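Norkero is a job runner for web applications written in C#. It takes the slow chores your site has to do (sending the receipts, resizing the uploads, rebuilding the search index, that PDF report everybody wants on the first of the month) and does them quietly in the background while your pages go on loading the way they should. It's made by Feyisa, where we've been writing and selling small server tools for a good long while now, and it's the one we get the most mail about!

If you have ever put a timer in a static class and hoped for the best, you already know the problem. It works fine on your own machine. Then the host recycles the app pool in the middle of the night, the timer goes with it, and you find out from a customer. Norkero writes each job down before it starts, marks it when it finishes, and picks up whatever was left over when the site comes back.

## What a job looks like

A job is an ordinary class with an ordinary method. You don't inherit from anything of ours, and you don't have to scatter attributes over your code unless you like them.

```csharp
public class ReceiptSender
{
 private readonly IMailer _mailer;

 public ReceiptSender(IMailer mailer)
 {
 _mailer = mailer;
 }

 public Task Send(int orderId) => _mailer.SendReceipt(orderId);
}

await jobs.Enqueue<ReceiptSender>(r => r.Send(order.Id));
```

The arguments are stored as JSON, so keep them small. Pass the order number and let the job look up the order when it runs. We've seen people pass an entire shopping cart, pictures and all, and it does work, but your jobs table will grow like a pumpkin vine.

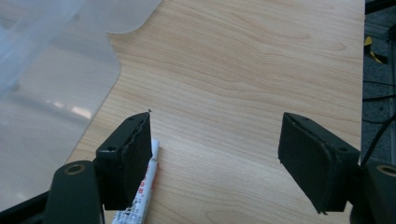
Constructor arguments come from the same container the rest of your application uses, with a fresh scope for each job. That means your database context behaves just as it does in a controller, and you won't be chasing one job's half-saved changes around inside another.

## Schedules, in words you can read

Recurring jobs are written in Norna, our little scheduling language. You can still use cron strings if they're second nature to you (some of us here have them memorized, and we're a bit proud of it), but most folks switch over once they've tried it:

```
every weekday at 6:30 am
last day of month at 11 pm, skip if running
```

Norna schedules are checked when the application starts, so a typo stops you right there with a line number and a plain message. Time zones are set per schedule. When the clocks change, a job that falls inside the missing hour runs at the next valid minute, and a job in the repeated hour runs once. We argued over that one for most of a February, and there's a setting if you would like it the other way.

## Watching it work

Covano is the dashboard, and it comes in the box. It lists what's waiting, what's running, and what failed, with the full stack trace and the arguments the job was given. You can retry a job from there, or park it for later, or add a note for whoever is looking after things next. It listens on port 3354 unless you tell it otherwise, and it only answers to the local machine until you set up a sign-in policy. Please do set one up before you open it to the outside world.
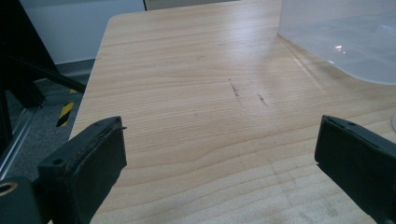 *Light wood tabletop, with a soft shine across the grain.*

## Editions

Norkero comes in 2 editions, and they share the same package, so moving from one to the other is a matter of pasting in a key.

| | Workshop | House |
|---|---|---|
| Recurring schedules | Up to 200 | No limit |
| Covano dashboard | Yes | Yes |
| Servers sharing one queue | 2 | No limit |
| Job chains | No | Yes |
| Help by email | Yes | Yes, answered first |

Workshop is plenty for most sites. Please don't feel you need House just because you run a business. The reason to buy it is job chains, where one job waits on several others, or a larger group of web servers all pulling from one queue.

Licenses are per company. Your build server and your developers' laptops don't count against anything, and neither does the staging copy nobody remembers to turn off.

## Getting started

```
dotnet add package Feyisa.Norkero
```

Then add the service in `Program.cs`:

```csharp
builder.Services.AddNorkero(o =>
{
 o.UseConnectionString("Jobs");
 o.AddSchedulesFrom("schedules.norna");
});
```

The tables are created the first time it runs. If your database login isn't allowed to create tables, the script is in the package's `sql` folder and you can hand it to whoever is.

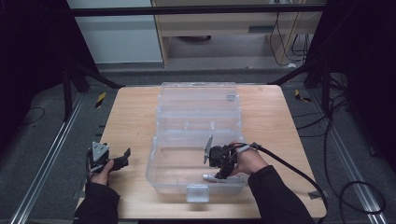

*Clear plastic storage box on a wooden table, lid open.*

## Questions before you buy

Write to us through the contact form and you'll most likely hear from Wendell Wojcik, who wrote the queue and still answers most of the mail about it. Tell him which database you're on and what sort of jobs you have in mind, and paste in a bit of code if you have some handy. Long messages are welcome. His replies tend to be long too.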